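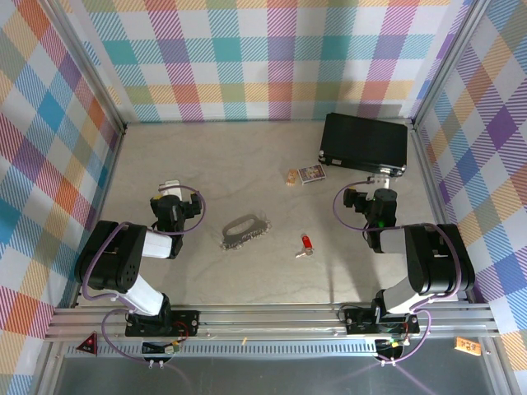
According to Raelene Tuhiwai, the hard part of a two-arm project is deciding which arm waits. She has run the Rutum automation class through 2 terms of it, and her students still argue the point in May, when the final handover task is due.

"They come in wanting to program motion," she said. "Most of the grade is timing."

The task sheet is short. One arm picks a small item from the table and passes it to the other, which sets it down on its own side. Neither arm may touch the other at speed. Students log each attempt, and the log counts for as much as the run. The team called Kusness turned in 257 entries last term, nearly all of them with a cause of failure filled in.

"I read every one," Tuhiwai said. "A line that says 'missed' gets sent back. I want to know which joint, and what the wrist camera had at that point."

Before any object is allowed, each team has to bring the two grippers tip to tip and hold them there. Tuhiwai calls this the meeting drill — it exposes calibration error faster than anything else on the sheet.
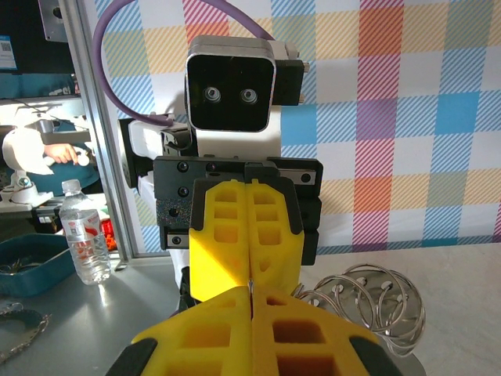
Fingertips closed and nearly touching, seen from one of the two wrists.

Offsets are entered by hand and rechecked at the start of each session. The Trundow team wrote a script for it, and she made them do it by hand first anyway.

"If the script is wrong, they need to notice," she said. Next term's sheet adds a third position for the handover.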